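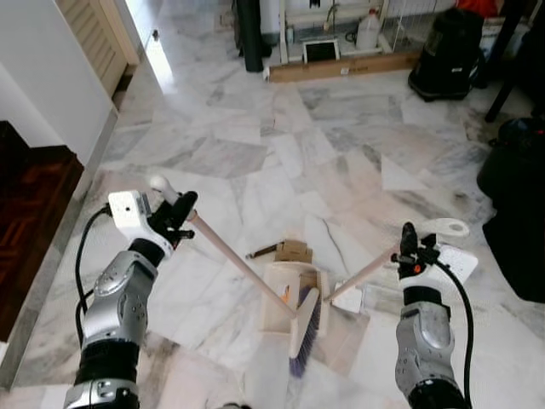 Driss Ashour wants to know why there is dust again on the floor of his room in the morning, when the room was clean in the evening and everybody was sleeping. He asks also if the dust is made by the house or if it comes in from the street. It is a very good question, and the answer is that both are true.

Where does dust come from?

Dust is a mixture. It has no recipe, and the dust of your house is different from the dust of your neighbor's house. Even in one house, the dust from the kitchen and the dust under a bed are different.

Let us start with the part that is made inside. Every time you pull a sweater over your head, very small threads break off from it. They are called fibers. Your bed gives fibers, the towels give fibers, and the carpet gives a lot of them. If you look at gray dust under a strong magnifying glass, you can find that it is not so gray. There are red threads, blue threads, green ones. When many colors are mixed in very small pieces, our eyes see gray.

People give something too. The outside layer of your skin is made of flat, dry cells, and your body is making new ones all the time under them. The old ones fall off. You do not feel it, and it is completely healthy. Hair falls also. If you have a cat or a dog, then you have their hair and their skin flakes in the mixture, and probably you know this already from your black pants.

The kitchen adds crumbs and a little smoke from the frying. Paper adds fibers when you turn the pages or when you erase with an eraser. Paint and plaster can give a fine powder when they become old.

The part from outside

The other part comes in through windows and doors, and very much of it comes on shoes. Soil is made partly of rock that was broken by water, ice and wind during a long time. The smallest grains are light enough to stick to a shoe and fall off later on your floor.

In spring there is pollen, the yellow powder from flowers and trees. Near the sea there is salt, because drops of sea water dry in the air and leave their salt behind. Near a big road there are small pieces of tires and brakes, and soot from engines. İlker Işık, who grew up beside a bakery in Wunham, told me that the window ledges on his street were always white from flour.

Some dust makes a really long trip. Strong wind in a desert can lift the finest sand powder high up, and there it can travel 4,000 kilometers and more before it comes down. Sometimes it comes down with the rain, and people find their cars covered with orange spots. In Brostthorpe it happened one February, and my students wrote their names on all the car windows in the street.

And a tiny part is from space! Small grains from comets and asteroids are falling on the Earth every day. You can not recognize them with your eyes, but scientists find them on roofs and in the ice of Antarctica.

Why does it float?

A stone falls fast. A grain of dust falls too, but it is so light that the air can hold it back. Imagine that you walk in deep water in the swimming pool. The water pushes against you and you are slow. For a grain of dust, the air is like this water. A small movement of air, for example when somebody opens a door, is enough to send it up again.

This is the answer to the second half of what Driss asked. In the evening many grains were still in the air. During the night nobody was walking, the air became quiet, and the grains had time to come down.

You can see them floating if you close the curtains on a sunny day and leave a narrow opening. The sunlight comes in as a stripe, and in the stripe there are bright points which move slowly. The air in the rest of the room has just as many points in it. 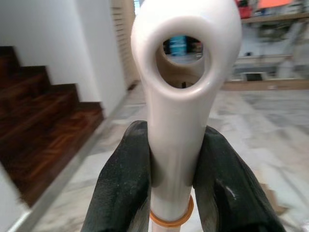
A smooth, glossy surface with an oval hole. On shiny things, even a thin layer of dust can be easy to see.

Where does it stay?

Dust stays longer where the air is quiet and where nothing rubs it away. The top of a closet is a good place for it. The middle of a hallway is not, since feet and moving air push it to the sides, and there the fibers catch one another and roll together. This is how the soft gray balls are born which in English have the funny name "dust bunnies." In my language they are only called "wool," and I like the bunnies more.

Some objects pull the dust to them. When a plastic thing is rubbed, it can get an electric charge. It is the same charge that makes your hair stand up when you rub it with a balloon. A charged surface attracts small light grains from the air, so you wipe it dry with a cloth and soon it is dusty again. A cloth that is a little bit wet works better.

Is dust bad?

A little dust does no harm to most people. Your nose is a good filter. It has hairs and sticky mucus that catch the grains, and when there are too many you sneeze. Some people are allergic to dust, often because of dust mites. These are animals with eight legs, too small to see well without a microscope, and they eat skin flakes. They do not bite.

In the sky, dust is even useful. Water in a cloud needs something small to sit on before it can become a drop, and a grain of dust or salt is the right size for this. Desert dust also carries minerals that help plants to grow far away.

Try it at home

You need clear tape, a sheet of black paper, a sheet of white paper and a magnifying glass. Press the sticky side of the tape on a dusty place, for example the top of a bookshelf. Stick one piece on the black paper and one piece from the same place on the white paper. Write next to them where you took it. Then do the same in another room.

Pale fibers show better on black, and soil and soot show better on white. Look for long threads, for round grains and for things with color. Ask an adult before you climb on something.

Words to remember

Fiber: a very thin thread.
Pollen: powder from flowers and trees.
Soot: black powder from burning.
Mite: a tiny animal, a relative of the spiders.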